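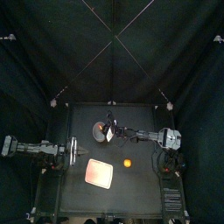

Subject: Re: [bendville-smallthings] trays, bowls and what goes in them

Hi all,

Catching up on a week of list mail with my coffee, so forgive me if somebody has already settled this. I'm firmly on the side of keeping a tray on the table for the little stuff! I went years without one and I spent half my evenings on my knees looking for whatever had rolled off.

The flat tray is my favorite thing on the whole table right now. Mine goes a bit to the left of center and it never ends up straight, and I've quit fussing with it. The bowl is the other half of the system. Anything round goes in the bowl, period. The orange ball is the worst one for wandering off (it's small, and it rolls if you so much as look at it), but at least it's bright enough that you can't lose it on a dark tabletop. I had a pale wood table before this and I was forever squinting.

On the cup - somebody asked whether a cup is any better than a bowl for the tiny yellow bits. I think so! The gray speckled one gets narrower toward the bottom, so small things collect down there and don't slide all over. It does get fiddly when you need to get them back out. I just tip it over the tray.

The yellow ribbed dome doesn't fit into any of this. It's too big for the cup and it looks silly on the tray, so it gets its own spot off to the right. I've been calling it the shell. My kids call it the helmet. We're not speaking about it at dinner anymore. 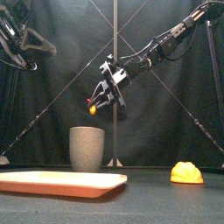 A list member wrote on Thursday, April 22, 2021:
> I tried the cup idea over the weekend and I'm not sold. Once it has
> a few pieces in it I can't see what's at the bottom, and I end up
> dumping the whole thing out. Why not just use two bowls? Also, does
> anyone line their tray with anything? Mine is so slick that
> everything skates to one end when I pick it up.

Two bowls would work fine if you've got the space, but I don't, and a cup has such a small footprint. Maybe try a shorter one? There was a box of odd cups at the Rillisside swap back in November and I'm still kicking myself for only taking one.

As for lining the tray, I cut up an old felt placemat once and it helped a lot, but it caught every crumb in the house. These days I go without and carry it slowly - two hands, no phone. If anyone has found something that wipes clean, please post it!

Back to my dishes,
the one with the crooked tray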